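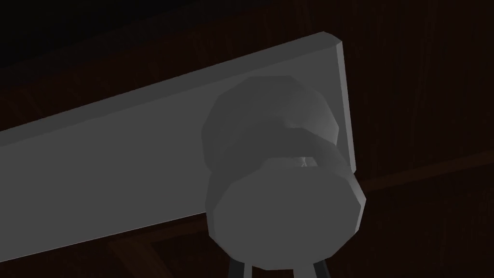 Wanted: former child performers for a documentary

Folville is making a feature-length documentary about young actors in British television serials and what they did once the work stopped. We would like to hear from anyone who had a regular speaking part before the age of 16 and left acting before they turned 25.

Taking part means a phone call with our researcher, Nelli Harju, then 2 filmed interviews at our studio in Notcombe. Filming starts in April. We pay a fee of £600, plus travel and a hotel room if you live too far away to go home the same evening.

You do not need to have been well known. Old scripts, call sheets and letters are useful, and we will copy and return them.

Please write up to 2000 characters saying which programmes you were in, the years, and what you do now. Send it to Nelli Harju, Folville, Notcombe. The director is Myrto Chrysikopoulos. Parents and chaperones who worked on set may also apply, but there is no fee for the phone call.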